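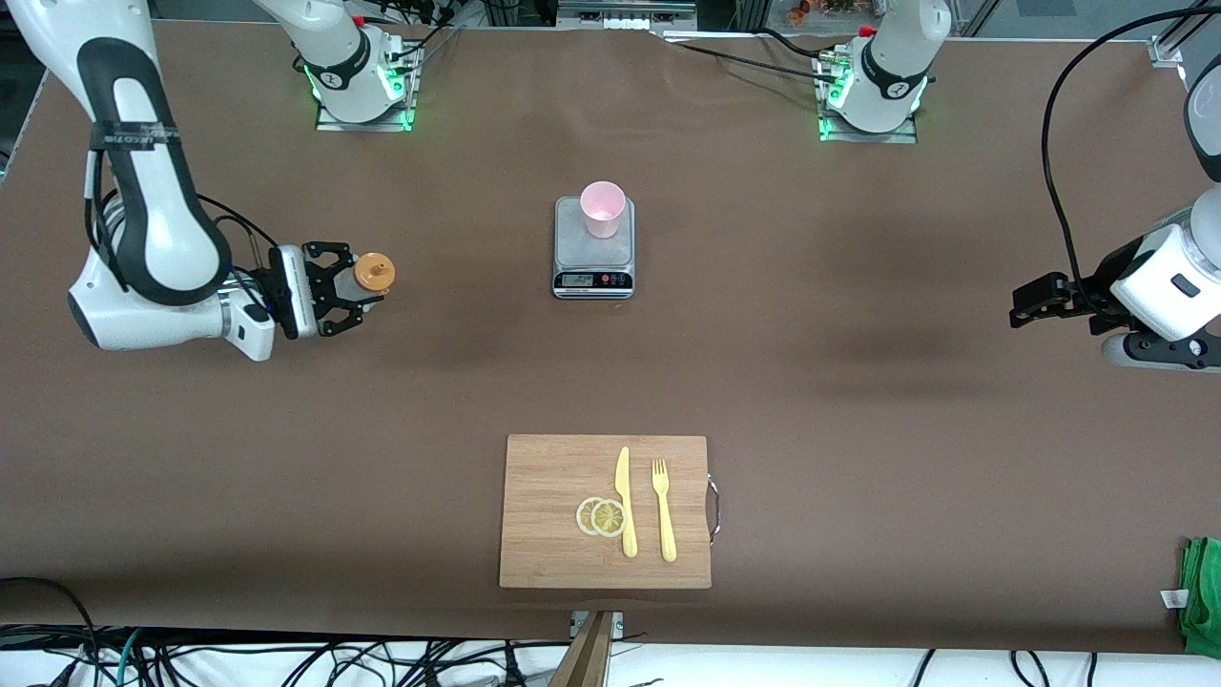 Trolton Rewards Gift Card

The Trolton gift card can be bought with cash, with reward points or with a mix of the two. It is accepted at every Trolton store and on the website, and at the Brosilstead outlet centre.

Using your points
200 points equals $2 on the card. Points come off your balance when you place the order and can't be put back once the card has been mailed. Members who joined through the old Rorkeo program need to move their balance over first. Ask at the service counter and bring both cards.

Delivery
Cards are mailed within three business days. Allow eight business days for rural addresses. In November please order early, as the mail is slower.

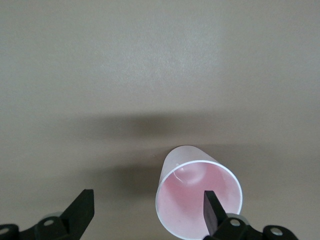

What the card can't be used for
Lottery tickets, postage, phone top-ups and other gift cards. It also can't be used to pay off a Trolton store account.

Lost cards
Treat the card like cash. If you registered it online we can cancel it and move what's left to a new one. There is a $3 replacement charge, taken from the balance.

Bulk orders
Workplaces and clubs can order by cheque. Contact Prapai Suwannarat in the rewards office.

Terms last updated Apr 4, 2007.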